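# 4. シミュレーション環境での走行例の収集

この章では、室内シーンを使って移動ロボットの走行例を集める手順を説明します。第3章のインストールと接続確認が済んでいることを前提とします。

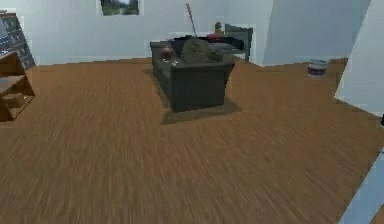 収集した走行例は、指示文と行動列の組として保存され、Hukarの学習側にそのまま渡されます。1件の走行例は「エピソード」と呼びます。エピソードには、各時刻のカメラ画像、操作入力、機体の姿勢、衝突フラグ、開始時に与えた指示文が含まれます。操作者が見る画面と学習側に渡る画像は同じ視点ですが、保存時に操作用の重ね表示は外されます。

## 4.1 用意するもの

- Hukar 収集クライアント(学習用マシンと同じネットワークに接続)
- Turberg シーンパック(家庭内シーンを含む版)
- ゲームパッドまたはキーボード
- 指示文リスト(UTF-8、1行に1文)
- 操作者ID

操作者IDは管理者が発行します。このサイトでの発行はカチア・ミランダ(Kátia Miranda)が担当しています。IDを共用すると、操作の癖を操作者ごとに分けて調べられなくなります。交代するときは必ずログアウトしてください。

## 4.2 シーンの読み込み

1. 収集クライアントを起動し、操作者IDを入力します。
2. 「シーン」タブで Turberg シーンパックを選びます。
3. シーン一覧から、割り当て表に書かれた番号のシーンを開きます。
4. 読み込みが終わるまで待ちます。進捗バーが消えてもテクスチャの読み込みが続いていることがあります。右下の表示が「準備完了」に変わってから次に進みます。
5. 「物理」を一度オンにし、家具や小物が静止するのを確認します。
6. 「初期状態を固定」を押します。

> **注意:** 手順5を飛ばすと、棚や座面に置かれた物が開始直後に落ちることがあります。この状態で記録したエピソードは検査で不合格になります。

シーンには、ソファ、テーブル、椅子、棚のような大きい家具と、座面や卓上に置かれた小物が入っています。小物の中には、離れた位置から見ると種類が判別しにくいものがあります。指示文の目標に使えるのは、オブジェクト一覧で「目標可」の印が付いたものだけです。見た目で判断して目標を追加しないでください。

### 視点の設定

カメラの高さと俯角はプロファイルで決まります。標準プロファイルは Edov です。画面が見にくくても、収集中に手動で変更しないでください。変更した場合、クライアントは警告を出しますが、記録は止まりません。

モーションブラーは標準で有効です。旋回中や前進中に床の木目が流れて見えるのは正常な表示です。静止しても流れたままの場合は、4.7の表を参照してください。

## 4.3 開始位置の決め方

開始位置は自動抽選が基本です。「抽選」を押すと、床の上の通行可能な場所から位置と向きが選ばれます。

1. 「抽選」を押します。
2. 機体の外形が壁や家具に重なっていないことを上面図で確認します。
3. 目標が最初の画面に入っているかどうかを確認し、「目標可視」または「目標不可視」を選びます。
4. 条件を満たさないときは抽選し直します。抽選のやり直しは1エピソードにつき5回までです。
5. 5回で決まらない場合は「保留」を押し、次の指示文に進みます。

「目標可視」は、目標の一部でも画面に入っていれば選んでかまいません。画面の端にわずかに見えるだけで、それが目標かどうか判別できない場合は「目標不可視」とします。

壁や戸口のすぐ近くから始まるエピソードも必要です。壁面が画面の端を大きくふさいでいるという理由だけで抽選をやり直さないでください。広い床の中央から始まる例ばかりになると、学習後の方策が狭い場所で止まりやすくなります。

## 4.4 指示文の割り当て

指示文リストを読み込むと、シーン内の「目標可」オブジェクトと自動で照合されます。

1. 「指示文」タブで「読み込み」を押し、ファイルを選びます。
2. 照合結果を確認します。黄色の行は候補が複数ある指示文、赤の行は候補がない指示文です。
3. 黄色の行は、上面図で目標を1つ選んで確定します。
4. 赤の行は削除せず、「対象なし」にします。

指示文は、普段の話し方に近い短い文にします。次のような書き方は受け付けられます。

- 床のバケツの前まで行って
- ソファの後ろのテーブルに近づいて
- 椅子の手前で止まって

次のような書き方は避けます。

- 右に30度回って2メートル進んで(操作量を直接書いている)
- さっきの場所に戻って(前のエピソードに依存している)
- あれを見に行って(目標が決まらない)

指示文の追加や言い換えは、イズマエル・シケイラ(Ismael Siqueira)に依頼してください。個人の端末でリストを編集すると、版の番号が合わなくなります。

## 4.5 記録

1. 指示文を声に出さずに一度読み、上面図を閉じます。
2. 「記録開始」を押します(ゲームパッドではSTART)。
3. 画面の映像だけを見て、目標まで機体を動かします。
4. 目標に着いたら完全に停止させ、3秒待ちます。
5. 「到達」を押します。記録は自動で終わります。
6. 途中で続けられなくなったときは「中断」を押し、理由を選びます。

上面図は記録中に開けません。目標が見えない位置から始まった場合は、見回したり、家具を回り込んだりして探します。この探索の動きも学習に使います。最短経路で走る必要はありません。

### 操作上の注意

- スティックはゆっくり倒します。急な入力は前処理で除外されます。
- その場旋回と前進を同時に行ってもかまいません。
- 敷物の縁を越えるときは、速度を落としてまっすぐ進入します。
- 棒状の物や細い脚のそばでは、外形から余裕を取って通ります。細い物は衝突形状が表示より太く設定されています。
- 軽い接触は1回まで許容されます。接触後はいったん止まり、離れてから続けます。

> **警告:** 「物理」をオフにしたまま記録しないでください。機体が家具を通り抜けた例が1件でも混ざると、そのセッション全体が差し戻されます。

## 4.6 確認と送信

1エピソードが終わると、再生画面が開きます。

1. 再生速度を2倍にして、最初から最後まで見ます。
2. 指示文と到達した物が一致していることを確認します。
3. 終了時に目標が画面内にあることを確認します。
4. 問題がなければ「合格」、あれば「要検査」を押します。
5. セッションの終わりに「まとめて送信」を押します。

「要検査」にしたエピソードは、ジルマール・リンス(Gilmar Lins)の検査待ちに入ります。自分で削除しないでください。失敗例は別の区分で保存し、Matić の判定モデルの学習に使います。

1セッションは4シーンまでとします。続けて行う場合は休憩を取り、新しいセッションとして始めます。現在の配布版に含まれる合格済みエピソードは3,071件です。この数は送信直後には増えず、日曜の夜間処理のあとに更新されます。

## 4.7 うまくいかないとき

| 症状 | 確認すること |
|---|---|
| 「準備完了」にならない | シーンパックの版とクライアントの版。合わない場合は第3章の更新手順を行う |
| 静止しても床の模様が流れて見える | 描画設定の「蓄積」がオンになっていないか。オフにしてシーンを開き直す |
| 小物が家具に沈んでいる | 「初期状態を戻す」を押し、物理をオンにして静止を待つ |
| 入力していないのに機体が回る | ゲームパッドの中央位置。「入力校正」を実行する |
| 「到達」が押せない | 機体が完全に停止しているか。目標までの距離が設定値以内か |
| 送信が途中で止まる | ローカル保存先の空き容量。再送信しても重複登録はされない |

症状が残る場合は、セッション番号とログをヘイナウド・メイレレス(Reinaldo Meireles)宛てに送ってください。ログは「ヘルプ」>「ログを書き出す」で保存できます。画面の録画は不要です。

実機での収集は第5章で扱います。シミュレーション用の操作者IDでは実機に接続できません。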